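Polling place lookup sends Mahawong voters to the wrong door

Last updated: August

Okay, starting a log on this one so I'm not repeating myself on the phone all afternoon.
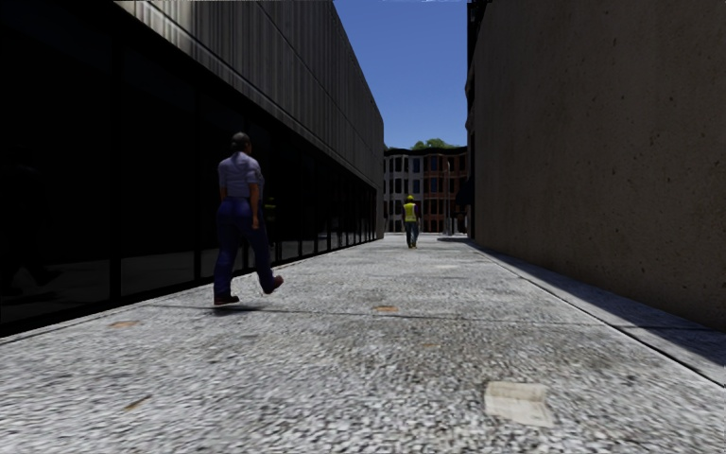
What I'm seeing

The lookup page on the Selel site has 3,696 voters listed for Mahawong, and 19 of them have called to say it gives them Indness Hall. I typed in two of the addresses myself and yep – Indness both times. The candidates' mailers have the right place on them, so now people think the campaigns are lying (great timing, thanks!).

What I tried

Cleared the cache, no change. Reloaded the street file, no change. Then I sorted by house number and spotted it – everything under 50 on Plellarlow Road is still tagged with the old district line from before the council redrew it.

4:10 pm

Mattes Sauerland sent me the new boundary file and I loaded it on the test copy. Both addresses come up Mahawong now. Themis Mavromatis has to sign off before it goes live, and I've left a message.

Still open

The printable map is still the old one. Please don't hand it out at the candidate forum! I'm calling the 19 people back tonight.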